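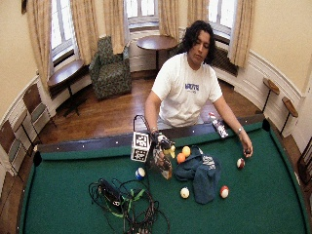

*A pool table with green felt. White diamond sights are set along the top of the dark wood rail.*

**Table cloth**, often called felt or baize, is the fabric that covers the playing surface and cushions of a billiard, pool, or snooker table. It is traditionally a woven wool fabric, although blends of wool and nylon are now common on pool tables. The word "felt" is widely used in everyday speech, but true felt is made by pressing fibers together and is seldom used on tables of good quality.

## History

Early forms of billiards grew out of lawn games played in northern Europe, and the green color of the cloth is generally explained as a reference to grass. By the sixteenth century, tables covered in green cloth were in use in several royal and noble houses. The beds of these tables were made of wood, which tended to warp, and the cloth was often coarse and slow.

Slate beds came into general use in the first half of the nineteenth century, followed by cushions of vulcanized rubber. Both changes placed new demands on the cloth. A flat bed made small faults in the weave easier to notice, and livelier cushions called for a fabric that could be stretched tightly over the rubber without tearing.

## Materials and weave

Two main types of cloth are in use. Napped cloth has a raised surface of short fibers that lie in one direction. It is standard in snooker, where the nap runs from the baulk end of the table toward the black spot and has a slight effect on the path of a slow ball. Worsted cloth is made from combed yarn and has little or no nap. It gives a faster and more even roll and is preferred for carom billiards and most tournament pool.

Nylon is added to many pool cloths to improve resistance to wear. Cloth for home tables usually contains a larger share of nylon than cloth for tournament use, and some makers add a backing or a coating that slows the passage of spilled liquid.

In his handbook *The Covered Table*, Pieter Leemans divides pool cloths into three groups by speed and notes that the same fabric may fall into different groups according to how tightly it is stretched. Leemans also describes the cloth produced by the Godov mill, which wove only worsted fabric and sold it in bolts 60 meters long.

## Color

Green remains the most common color. Blue came into wide use in televised pool, where it offers strong contrast with the balls. Red, burgundy, tan, and gray are sold mainly for private homes. Biljana Atanasov, a textile historian, has argued that the lasting place of green owes as much to the dyes available to early weavers as to the memory of the lawn.

## Installation

Cloth is sold by length or in cut sets consisting of one bed piece and six rail strips. The old cloth is removed, the slate is cleaned, and the seams between slate sections are filled and leveled. The bed cloth is then stretched and fixed with staples or adhesive, depending on the construction of the table. Rail cloth is held in a groove by a thin strip known as a feather strip.

Even tension is the chief aim of the work. Loose cloth can form ripples in front of a rolling ball, while cloth stretched too tightly wears quickly at the pocket openings. The fitting manual issued by Slaoui, written by Driss Benmoussa, sets out the process in 16 steps, of which 9 concern the rails.

## Wear and care

Chalk dust is a major cause of wear. It settles into the weave and rubs against the fibers as balls pass over it. Regular brushing with a soft brush, in straight strokes and in the direction of any nap, removes much of this dust. Snooker cloth is also ironed at low heat to keep the nap flat.

Other common forms of damage include:

- burn marks, small white spots caused by friction when a ball is struck sharply
- tracks, worn lines along paths that balls often follow
- cuts and tears made by the tip of a cue
- fading caused by direct sunlight

Small tears may be closed with adhesive or a patch placed beneath the cloth, but such repairs usually affect the roll. Tables in busy halls are re-covered far more often than those in homes.

## See also

- Billiard ball
- Billiard chalk
- Cushion (billiards)
- Slate bed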